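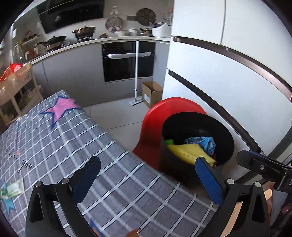

I have been putting off the budget for next year's equipment since before Easter, and on Thursday evening I finally sat down with a pot of tea and a pad of squared paper and made a start on it. For anyone new here, I run a very small workshop that gathers kitchen and household tasks with hand-held grippers, and I do the buying myself, which means that every screw and every rubber pad passes through my hands and my bank account at some point. My first line on the pad was, of all things, pads. Look at the blue one on the right, pushed up against the low side of that black inner bin, and you will see why I put them at the top. A smooth, curved thing like a bin asks a great deal of two small strips of rubber, and those strips are the bit of the whole tool I think about most.

I used to do it the other way round. My old lists began with the grand items and worked downwards, so by the time I got to pads and screws and cables there was a sad little number left at the bottom and I would write "sundries" next to it and hope. Tomos Gittins, who helped me with my very first order and has been patient with me ever since, looked at one of those lists and asked what I thought would stop work first, a missing second gripper or a missing packet of screws. Well, we had lost the best part of a week that spring over a screw, so I had no answer to that!

So now the small things come first. I have allowed 300 pounds for pads, screws and spare clamps for the year, and I've told myself that this money is not to be raided for anything else, however tempting. The pads come from Lelar, who sell them in packs of nine (an odd number for something you fit in pairs, and yes, I have written to them about it). I order enough packs to come out even and keep them in a biscuit tin with the date on the lid. The tin is older than the business and I'm rather fond of it.

Then there is the question of a second gripper. I have gone back and forth over this since the winter. With one tool, everything waits while it is cleaned or mended, and if I want to try out a new mount I have to take apart the thing that is earning its keep. With two, I could have one out and one on the bench. Kundley have quoted me 1000 pounds for the set, with the mount included but not the carriage case, and Jolteck came in lower but want to be paid for the fingers separately, so that by the time I'd added it all up on my squared paper there was hardly anything between them. I have asked both for a fresh quote with everything in one figure. If you take one piece of advice from this long ramble, let it be that one – ask for the whole price, delivered, with everything you need to switch it on and use it the same afternoon.

Planning the work itself is the other half of it, and it took me far too long to see that it belongs in the same budget. Real kitchens are lovely to work in and they are also full of kitchen. There's a stick vacuum standing by the oven, a cardboard box down beside the fridge, a cloth on the table, pots and lids along the counter, and all of that is exactly what we want, because people live with their things around them. But it does mean that you need to allow time for getting about. I now pay for half a day in each home where I once paid for two hours, and I put that in the plan as a proper cost, along with travel and a decent lunch. The first time I did the sums that way I went quite pale, and then I noticed the total was much closer to what I had spent the year before than my cheerful little estimate had ever been.

I also keep a line for cleaning. Anyone who works with bins will want one. Wipes, gloves, a soft brush for round the screw heads, a mild soap that doesn't make the rubber go shiny. It comes to 35 pounds a quarter, and I was slightly ashamed to discover that I had been paying for it out of the housekeeping.

Storage is still giving me trouble. I had my heart set on a steel cabinet from Kaufmann, with the shallow drawers, and I've been to visit the page so often that it must know me by now. It would hold everything: tools, spares, chargers, the lot. It would also need to go up our stairs, and I have measured the turn on the landing three times hoping for a different answer. There may be a smaller one. Tomos thinks I should buy plain plastic boxes and spend the difference on a spare battery or two, and he is probably right, though I haven't told him so yet.

Where does that leave me? The small parts are ordered, the home visits are costed up to the end of the summer, and the second gripper has a pencil mark beside it that I keep rubbing out and putting back in. I'd like to settle it in May if both quotes are in by then. If any of you have bought a second tool and wished you had bought something else, do write and tell me what it was – I read everything, even when I am slow to reply, and the squared paper still has plenty of room on it.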